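Bin to bin sorting demos: how varied do they need to be?

Posted by tapedgrid in Arms & Grippers
7 replies, 336 views

Hi all. Second season with our two-arm cell and first time collecting for a learned policy instead of scripting the picks. Task is small parts in stacking bins, pick one, move it to the other bin. Parts are whatever we had in the drawers, capacitors, push buttons, bits like that. We've recorded 200 demos by teleop so far, all by me, all in the one afternoon.

Trained on those and it's lousy. Goes to the bin fine, hovers, then closes on air beside the part. Or gets a capacitor by the very end and drops it. If I put the bin exactly where it was for the recordings it does a lot better, move it a hand's width toward the front and it's hopeless.

So do I just record more of the same, or is something wrong with how I'm recording? Boss at Prusstead wants to see it going by December. Any help appreciated, I'm not a software person.

Zarnport_Mick
More data. Always more data. We had 3211 on our last job and it still wasn't great lol. What grippers?

Nghĩa Lã
Don't record another one til you've sorted the variety out. 200 the same is not much better than 20 the same.

You said it works when the bin is back in its spot. There's your answer, it learned the spot. It has never seen the bin anywhere else so why would it look.

What I'd do, in this order:

Move the bins between every episode. Not huge moves. Mark the table up in squares and write down which square each bin is in, then you can see which ones you've skipped. Turn them a bit too, sloped lip facing slightly left, slightly right. People always leave them dead square to the table without noticing.

Mix the parts. Stand some capacitors up, lay some down, let one sit on top of another. If every part in your demos is lying flat on its own you've taught it the easy bit only. I tip the whole lot out and drop them back in between runs, takes seconds.

Get a second person driving. You have habits. Everyone does. I come in too fast and stop short, my workmate Cao creeps down from straight above. The policy wants both.

Keep the misses where you recovered, as long as the recovery is clean. Bin the ones where you bumped the wall and then sat there thinking, long pauses are poison. It learns the pause. Your "hovers" sounds like exactly that to me, go back and watch how long you wait before closing.

Our layout, if it's any use. Kraft paper down, blue painter's tape for the squares, white liner in the bins so dark parts show up:
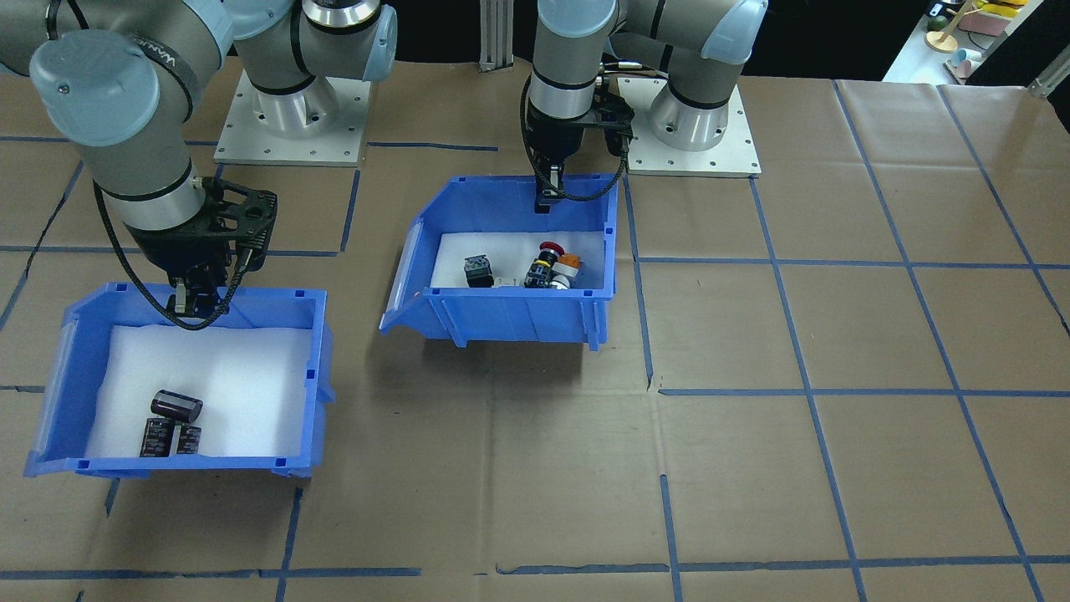 Photo: Nghĩa Lã, Prorville bench. OK to reuse with credit.

Three capacitors in the left bin there, one on its side on top. The middle bin has the mixed stuff, with the red e-stop button and the smaller white pieces. The small white ones on a white liner are a pain by the way, I'd use a grey liner if I was starting over. Haven't changed it becuase then the old episodes don't match.

Last thing, hold some layouts back. Pick a few squares, never record in them, test only there. Otherwise you'll fool yourself.

tapedgrid
Ok watched a few back and yeah. I wait ages over the bin on nearly all of them, lining up. Feeling a bit silly. Will tape up the table tomorrow and rope in someone else to drive. Do I chuck the old 200 or keep them in the mix?

Nghĩa Lã
Keep the quick ones, trim the pauses off the front if your tools let you. Chuck anything you'd be embarassed to show a new starter. Then train on new only and on new plus old, and compare the two on the held back squares.

bracketbin
Not an expert but check your cameras havent moved since the first lot. Ours got knocked when somebody was cleaning and we lost a week of recordings before we spotted it. Bit of tape round the mount foot so you can tell.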